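The Friday Sort

By the last week of April, the break room at Kramer in Ulanham had a problem with wrappers. The company packs mail-order kitchen goods, and 300 people eat there in two shifts. Most of what they leave behind is thin, crinkly and hard to put in any category.

Jana Grube, who runs the building side of things, started by looking at what went into the bins. She spent one Friday afternoon going through a day's worth with Bernd Kohlhase from the loading dock. They stopped at 559 pieces. Snack packaging was the biggest pile by far.

"Foil is the one people get wrong," Grube says. "It looks like metal, so they put it with the cans." 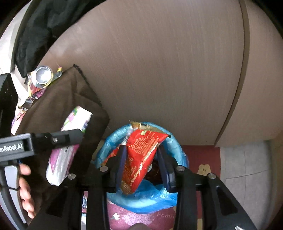

A red foil wrapper over a bin lined with a blue bag.

Many snack wrappers are plastic film with a very thin metallic layer. A simple check is to crumple one and let go. Kitchen foil stays in a ball, while film usually springs back open. At Kramer the film goes in general waste, and a card on the cabinet door now says so.

Small scraps are the next headache. Torn corners, tear strips and bits of clear film stick to fingers and sleeves, slide under the cabinets and turn up again when the floor is mopped. Kohlhase's advice is to tear a packet only partway, so the corner stays attached, and to push any loose pieces inside before throwing it out. 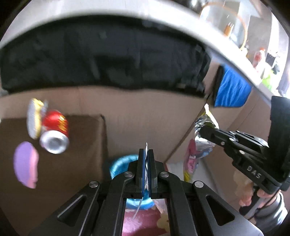

He is also particular about liners. The bag should be a size larger than the bin, with the extra folded down over the rim. A tight bag slips the first time something heavy lands in it, and then the scraps end up underneath.

The bins are emptied at 2, between shifts. Grube plans to repeat the count in the fall, with the coffee pods included.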